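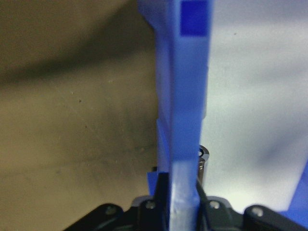
Up close with something tall, blue and plastic.

How does a party decide what it thinks?

When I was nine I thought everyone in a political party agreed about everything. I pictured them all sitting in a big room, nodding. Then I grew up and went along to some real meetings, and wow, was I wrong! They argued about buses. They argued about bins. One evening they argued about whether to have the window open, and that went on longer than the buses did.

So how does a bunch of people who don't agree end up with one list of things they all say they want? That list has a name, by the way. It's called a manifesto (say it man-if-EST-oh), and it's a sort of promise book. A party writes it before an election so that voters can read it and think, yes please, or no thank you.

Let's make up our minds about something

I'm going to use a town called Wumasau. It has a river, a football pitch that floods, and two parties who would both like to run the council. I'll call them the Redar Party and the Hidov Party, and we'll spend most of our time with Redar.

Redar has 140 members in the town. A member is somebody who has joined up and pays a bit of money every year to belong. Some of them are mad keen and come to everything. Others just get the newsletter and mean to read it.

An election is coming in May, so back in September the party asks all its members to send in ideas. And they do! Free swimming for under-twelves. A new bridge. More trees. Fewer trees (that one was from somebody whose gutters keep filling up with leaves). A skate park on the old Hsueh factory land.

You can't put all of that in a promise book. For one thing, it costs too much. For another, you can't promise more trees and fewer trees on the same page, because people will notice.

The arguing bit

Next comes my favourite part. A small group reads every idea and writes a first go at the manifesto, which is called a draft. They keep it short, with 5 big promises at the front. Then all the members can come to a meeting and try to change it.

If you want to change something, you write down exactly which words you'd like to take out and which words you'd like to put in. That's an amendment. You stand up and say why, and you get up to four minutes before somebody rings a little bell. Then a person who disagrees has a turn. Then everybody votes, usually by sticking a hand in the air.

Let's say the draft promises a skate park, and you think the land should be used for houses. You make your speech. It's a really good one. And you lose the vote. Ouch!

What do you do now?

This is where it gets tricky, and grown-ups find it tricky as well. You've got a few choices.

You could go along with it. You still like most of the other promises, so you help with the leaflets and keep quiet about the skate park when people ask. Lots of members do this, and I've done it myself more than once (over a car park, since you ask).

You could say out loud that you disagree. You tell people, "I'm in the Redar Party, but I'd have picked houses." Some of your friends in the party might be cross with you. They'll say it muddles the voters. Other people might like you more for saying it.

You could keep trying. The manifesto gets written again before the next election, and by then you may have talked a few more people round.

Or you could leave. If a party keeps choosing things you think are wrong, you're allowed to stop being a member, and you can join a different one or none at all.

But don't they have to do as they're told?

Sort of! When a party has people on the council, it often wants them all to vote the same way. There's a job for that. The person who does it is called a whip, which sounds scary, but mostly it means going round reminding everyone when the vote is and asking how they're planning to vote. If a councillor votes the other way on something small, they might get a grumpy chat. If they do it on something big, the party might tell them they can't be part of the group any more. They'd still be a councillor, though, and could carry on sitting in the same meetings on a different chair.

Have a go yourselves

You can try this with your class or your cousins. Pick a question like "What should we do with the last hour of term?" and get everyone to write down one idea. Choose 2 people to turn the ideas into a draft, and read it out. Then let people ask for changes and vote on each one.

Watch what happens to the people who lose. Do they sulk? Do they join in anyway? Last time I ran one of these the final answer was rounders followed by biscuits, and a boy at the back was still campaigning for biscuits first when we got our coats on.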